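Workshop notebook, December, a little after 2

Started on the odds and ends, which have been on the list so long that the list itself was one of the odds and ends. The plan from last week was to sort everything on the shelf by the door into what goes to Drustbridge, what stays, and what gets eaten. I put the third category in myself and stand by it.

Inventory sheet says 3,349 lines. Almost 18 of them describe things a person would recognize. The rest say "misc. small" or "see Gurnero," and the Gurnero sheet says "see main."

Brought what I had over to the big table and used the milk carton box for packing. It says 纯牛奶 on the front, pure milk, and the milk is long gone. The top edges of the printed side are torn, so don't lift it from there. Put a hand under the bottom like a civilized person.

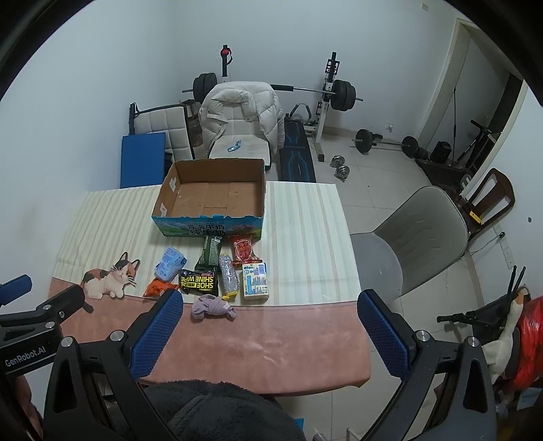

Packing order, after some argument with myself: flat and stiff things go against the sides, soft things in the middle, snacks on top where they can be reached in transit. The shoe shine wipe is the awkward one. It weighs nothing, fits anywhere, and I do not want it next to food even with both packets sealed. First try had it beside the red snack packet. Took everything out and began again.

Second try was better. Soft package on the bottom as padding, the knotted cloth wedged in the corner. I left the knot in. Untying it felt like a separate project.

The cat is not going to Drustbridge. It was down on the Wavus sheet as "cat, flat" with a quantity of 2, and I have only ever met the one. Changed the quantity and initialed it. If the other turns up it can have its own line.

Still to do:
Tape for the bottom of the box. The roll in the Garcia drawer is down to the cardboard.
Decide whether the striped tablecloth belongs to the table or to the inventory. It has been on there long enough that I'd call it furniture.
Find out who writes "misc. small" and speak to them — unless it's me, in which case drop it.

Stopped at 4 for tea. Red packet still sealed, for the record.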